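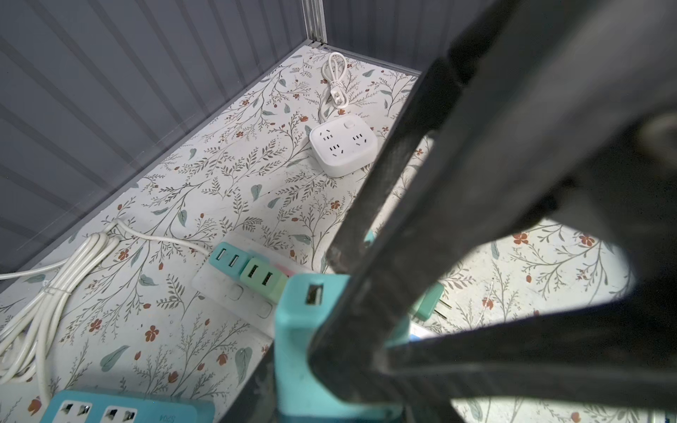 Kwaku Osei, speaker notes, Apr 14, 2024. Talk title: Do You Need Another Outlet?

Start with a show of hands: who bought a power strip in the past year? Who knows where it is? I don't believe in cable drawers. I have owned three. Each one ended up like the white cables there on the left, one bundle with a twist tie around it and the loose ends going wherever they liked. Look at the long strip in the middle as well. Adapters side by side, and one pink one half hidden behind the others. Let people laugh, then move on.

The color claim

Pramatska says color coding will save a household 30 hours a year. I asked how they got that. No reply yet. My own survey had 83 answers, and most people couldn't tell me what their colors stood for. Pastel is nice. Pastel is not a label. (Slow down, I always rush this bit.)
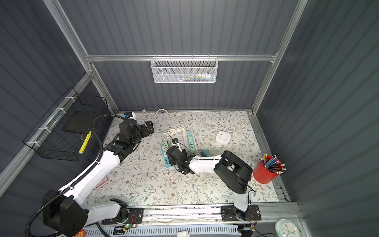

The second claim is that a cube saves space over a strip. Maybe on a desk. Add the cord and I doubt it. Kallio sells both and was pretty vague when I called. Skip this if we started late.

Baskets

Flondton's whole pitch is wire baskets on the wall. Fine for pens. With chargers, you've moved the pile up to eye level. Mention my hallway, 2 baskets, both full by April.
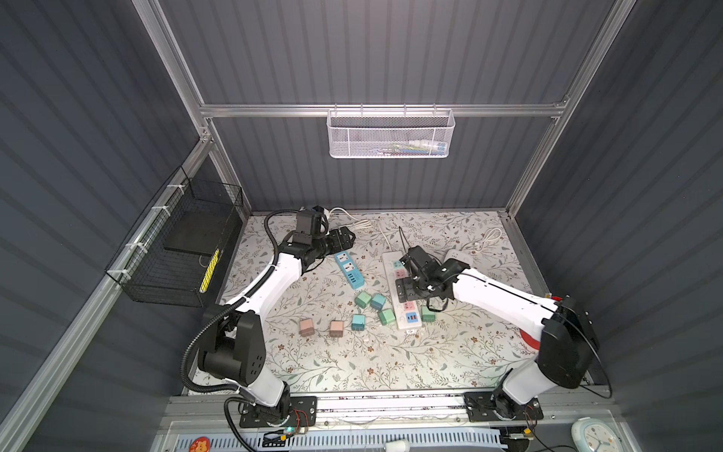 Blue strip, white strip, and a smaller white one near the back.

Ask the room which of these they would give up. Wait for answers. Someone will say "none, I might need it." That's the Bodier sales line almost word for word, and I don't buy it. If a strip has been in a box for more than 60 days, I want to hear a real use for it.
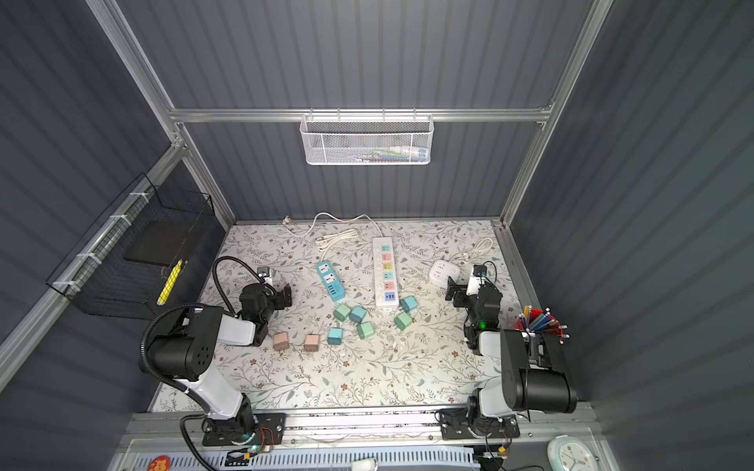

Questions

Expect one on daisy-chaining strips. Answer is no, don't. Expect one on what to do with old adapters. Say electronics recycling, check with your town first. Leave the sign-up sheet by the door.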